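Search articles, parts, suppliers Go Advanced search

Small boxes, slow paint

The workshop at Cusstead makes painted blocks and knobbed boxes for sorting trays. Its owner, who asked to go unnamed, has run it alone since July.

The speckled finish takes longest. "You flick the black on over a dry white base and then leave it overnight," she says. "If you touch it at four hours, you sand it back and start again." Each batch is 61 blocks, because that is what the drying rack holds.

Stripes are masked with Trimex tape and pulled while the paint is still soft. Circles are done with a stencil. Glitter faces get two sealing coats, sanded at 200 grit between them. She buys knobs in bags of 100 and drills every pilot hole by hand. "A round knob hides a hole that is slightly off. A square one does not." 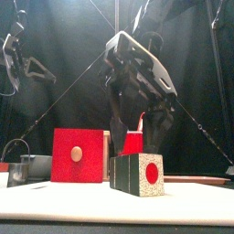

Bensaid, which stocks the boxes, asked whether the glitter could be dropped to bring the price down. She quoted for plain red and kept both in the list.

Comments (2)

woodshed_k: What sealer over the glitter? Mine goes cloudy on the second coat.

PL: Same tape here. Pull it back on itself, low angle, and the edge stays clean.

Related items
Wirer bench clamps: a long-term test
Choosing a base coat for beech
Drying racks for small shops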